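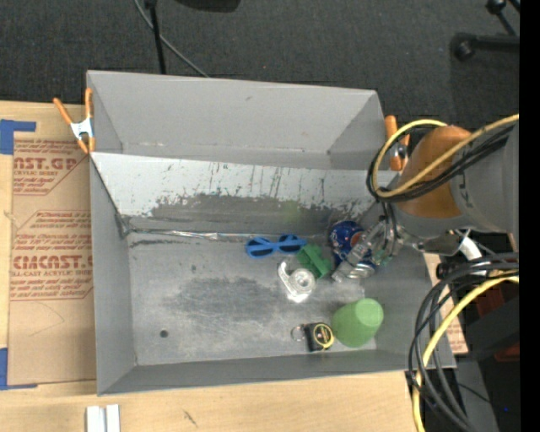
収納・ボックス > 金属製 > 使用レビュー

Cevia 角型メタルビン(大)使って3年目のレビュー

11/03/2018

時間ないのでざっと書きます。前に棚の記事を上げたとき、横に写ってたグレーの金属の箱は何ですかと聞かれて、そのうち書くと返事したまま放置してました。すみません。

物はCeviaの角型メタルビン、サイズは大。買ったのはLunikの通販。作業机の上に置きっぱなしで、行き場のない小物をとりあえず全部ここに入れる。用途はそれだけ。サングラス、テープカッター、コップ、ブロックのおもちゃ。脈絡なし。でも机の上に散らばってるよりずっといいです。

先に結論。丈夫。でかい。傷は目立つ。きれいに使いたい人には勧めない。私はもう1個買うか迷い中。

■買うまで

それまで使ってたのはHaoの布の箱。軽くて安くて、色もよかった。ただ、布なので重いものを入れると口がぐにゃっと閉じる。中が見えない。見えないと入れたことを忘れる。忘れて同じものをまた買う。はさみとかメジャーとか、何度やったか。

次がRedsideの樹脂トレー。浅くて中はよく見えるんですが、浅すぎて積むとすぐこぼれる。あと軽いので、端のものを取ろうとして手を突っ込むとトレーごと滑る。机の上でつーっと。地味に腹が立つ。

で、深さがあって口が閉じなくて滑らないもの、と探して金属に行き着きました。業務用っぽい見た目のものばかり出てきて、その中でいちばん飾り気がなかったのがCevia。送料が別で800円かかって、そこは高いなと思いました。箱だけ買うのに送料800円。でも届いたら納得。でかいし重い。運んでくれた人に申し訳なかった。

■大きさ

大サイズ、写真で思ってたよりふた回りは大きいです。机の上に置くならまず机を測って。私は測らずに買って、置いた瞬間に机の主役が箱になりました。モニターを少しずらして、ペン立てをどかして、それでなんとか。

天板が明るい色の木なので、グレーの箱を置くと最初はかなり浮いて見えました。もう慣れた。今は無いほうが落ち着かない。

深さはちょうどいい。上からのぞいて底まで全部見えます。マグやコップを寝かせて入れても余裕。長い定規は斜めにすれば入る。

■形

四角い箱というより、壁が外に向かって開いてる形です。奥の背板が高くて、外側に倒れ気味。左の壁も底に向かって斜め。手前は低めの壁が横にすっと通ってる感じ。

この斜めの壁、最初は「まっすぐのほうがたくさん入るのに」と思ってたんですが、使うと斜めのほうが断然楽でした。手が入りやすい。壁ぎわのものに指がひっかかる。まっすぐな箱だと隅のクリップが取れなくて爪でかりかりやるはめになるけど、これは斜面に沿って持ち上げればいいので。

背板の前には、横幅いっぱいに斜めの段がついてます。商品ページにはこの段の説明がほとんどなくて、買うまで何なのか分からなかった。使ってみての感想としては、ものが滑って下に落ちていく坂です。ぽいっと投げるとここに当たって底に落ちる。適当に投げても入る。ずぼら向き。

悪いところ。この坂の上には何も置けません。付箋の束を置いたら落ちた。スマホを立てかけたら滑った。棚板みたいに使えると期待して買うとがっかりします。私はちょっと期待してたのでちょっとがっかりしました。

■傷と汚れ

ここがいちばん聞かれそうなので長めに。

傷、つきます。ものすごくつく。底は全体に擦り傷だらけで、色もまだらになってきました。真ん中へんと奥の縁のあたりに黒ずみ。拭いても薄くなるだけで取れない。中性洗剤でだめ、メラミンスポンジは怖くて試してません。試した人いたら教えてください。

坂のところはもっとすごくて、上のほうは白っぽいグレーに細い縦傷がたくさん。下半分は色が濃くなって、ふちがぎざぎざに剥げてきてます。ものが当たって滑っていく場所なので、まあそうなるよなという減り方。はじめの2か月はきれいだったんですよ。そのころは布でふいたりしてました。今はもう何も思わない。

背板は意外ときれいなまま。小さい擦れがあるのと、下のほうに横に筋が入ってるくらい。なめらかで、ここだけ見れば新品寄り。手もものもあまり当たらないからかな。

底と坂の境目には、銀色のしわしわした細い帯が通ってます。ぴかぴか光るのでちょっと目立つ。ここに細かいものが寄りやすい。消しゴムのカスとか。掃除するときは綿棒でなぞると早いです。あと手前の左の角のほうに小さい丸い穴。小さいネジを裸で入れる人は注意。うちは細かいものはジップ袋に入れてから箱に入れてます。

見た目を気にする人は、底にフェルトを敷くのがいいと思う。私も一度敷きました。音が静かになって快適だったけど、ほこりを吸うのと、テープカッターの角が引っかかって毎回めくれるのとで、結局やめました。裸がいちばんラク。

■音

うるさい。これは正直に書いておきます。金属なので、何か入れるたびにカン、とかゴン、とか鳴る。プラのコップを放り込むとかなり響く。夜中に作業する人、家族が寝てる部屋の隣の人、やめたほうがいいかも。そっと置けばいいだけなんですけど、そっと置ける性格の人はたぶんこういう箱を買わない。

底の裏に滑り止めのゴムシートを敷いたら、机に響く音はだいぶましになりました。100均のやつ。箱の中の音は変わらず。

■中に入れてよかったもの、よくなかったもの

よかったのは色のはっきりしたもの。青いサングラスとか緑のコップとか。グレーの底に置くと、目がそこに勝手に行く。探す時間がほぼゼロ。布の箱のときは同じサングラスを探して引き出しまで全部開けてたので、これは本当に変わった。

ブロックのおもちゃもすぐ見つかります。緑のカクカクしたやつ、段々の縁のところが斜めに転がってても分かる。おもちゃは本当は別の箱に戻すものなんですが、戻さない。戻さないまま、もうここの住人。

よくなかったのは透明なもの。テープカッターが透明のプラなんですが、場所によっては見失います。ふちが光るからまあ見つかるけど、ぱっと見では分からない。しかも他のものにくっつくように寄っていくので、緑のブロックの陰とかに入るともうだめ。次に買うときは色つきにする。赤がいい。

銀色っぽいものも同じ理由で埋もれがち。クリップ、鍵、細い金具のたぐい。鍵は絶対入れないこと。出かける前に箱をがさがさやるのは精神にわるい。

あとサングラスは本当はケースに入れてから入れるべき。底が傷だらけになる箱にレンズを裸で置くのはどうなんだと自分でも思います。でもケースに入れるとケースの中に入ったことを忘れる。なので裸で、せめて奥のほうに。安いサングラス限定でどうぞ。

紙類は向かないです。レシートを入れると底に張りついて、上に物がのって、くしゃくしゃになる。紙は別に。

■掃除

楽なほう。中身を全部出して、乾いた布で拭いて、おわり。斜めの壁のおかげで布が隅まで届く。濡らした布で拭いたら、剥げてるところが心配なのですぐ乾拭き。いまのところ錆びらしい錆びは出てません。濡れたコップは入れないようにしてます。たぶんそれで大丈夫。

問題は、中身を全部出すのがめんどくさいこと。箱のせいではない。月に一度と決めてたのに、この前数えたら18週間やってなかった。4か月以上。その間ずっとガムの包み紙が入ってた。

こつは、出したものをそのまま全部戻さないこと。手に取って、最近使ったかどうかだけ考える。使ってないものは引き出しか処分。私の場合、箱の左側をなるべく空けておくようにしてて、左まで物が来たら片付け時、というルールにしてます。右に寄せて入れるくせをつけるだけ。簡単なのでおすすめ。

■重さと移動

重いです。中身入りだと片手では無理。動かすときは中身を出すか、両手で手前と奥を持つ。持ち手はついてません。ここは改良してほしいところ。側面に指のかかる切り欠きでもあれば全然ちがうのに。

そのかわり、重いので滑らない。手を突っ込んでがさがさしても動かない。Redsideのトレーで毎日いらいらしてた身としてはこれだけで買った価値あり。

縁は、手が当たって痛いほどではないけど、つるつるに丸めてあるわけでもない。小さい子がいる家は置き場所を考えたほうがいいかと。

■前に使ってた2つと比べて

Haoの布の箱:軽い、静か、安い。中が見えない。いまは冬物の手袋入れになってて、それにはとても合ってる。捨てなくてよかった。

Redsideのトレー:浅い、軽い、すべる。玄関で郵便物置きに転職。こっちも合ってる。

Ceviaのビン:重い、うるさい、傷だらけ。でも中身がすぐ見つかる。机の上に残ったのはこれ。

どれが優秀というより置き場所の話かも。静かな部屋に置くなら布でいいと思います。

■気になった点まとめ

・送料が高い。まとめ買いで安くなるかは未確認
・持ち手なし
・音
・坂の下側が剥げてくる。見た目だけの問題で、使うのには困ってない
・説明書がぺら1枚。お手入れ方法が書いてない
・サイズ表記が外寸だけ。底は壁が斜めの分せまいので、底の寸法も書いてほしかっった

■良かった点まとめ

・へこまない。何度かぶつけたけど平気
・上から全部見える
・壁が斜めで取り出しやすい
・動かない
・雑に扱っても気にならなくなる(最初の傷がつくまでは気になる)

■どんな人向けか

机に物を出しっぱなしにする人。引き出しにしまうと存在を忘れる人。インテリアとしてどうこうは気にしない人。作業場とか、工作する机とか、そういうところがいちばん似合うと思います。リビングのきれいな棚の上はやめとけ。

小さいサイズもあるみたいだけど、使ったことないので分かりません。コップとサングラスとテープカッターを重ねずに置きたいなら大でいいかと。重ねると下が見えなくなって、布の箱と同じことになるので。

点数をつけるなら5点満点で4。音と送料で1点引きました。剥げは引いてません。3年使えばこんなもんでしょう。

追記:コメントで中に仕切りは入れられるかと聞かれましたが、専用の仕切りは売ってないです。段ボールを切って立ててみたことはある。壁が斜めなので下がうまく合わず、すぐ倒れた。がんばって斜めに切ればいけそう。私はあきらめました。

追記その2:Lunikの在庫、さっき見たら大は入荷待ちになってました。中はあり。色はグレーだけです。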